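Trillstead Chore Automation: Frequently Asked Questions

Can a robot arm tidy a table yet?
Partly. Rigid items of a known size are picked reliably. Mixed clutter still needs a person on call.

How do you measure it?
Each run starts with loose items on a table and ends when all are sorted or the time limit passes. We logged 1,157 runs on the Renen arm. An operator stepped in on 338 of them.

Which items cause the most trouble?
Nested cups. The arm must separate thin rims without lifting the whole stack. Light cone shapes tip easily when touched near the top.

Does color matter?
Less than shape. Two yellow items can be confused when only color is used, so the Detix software also checks outline.

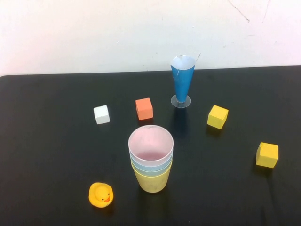

Table-clearing items: cubes, nested cups, a blue cone and a rubber duck.

Is it faster than a person?
No. The time limit is 43 seconds per item. Most adults clear the same table well inside that.

Can I use it on a packing line?
Only for single-item picks under 25 ounces. For line trials, contact Solange Deschamps.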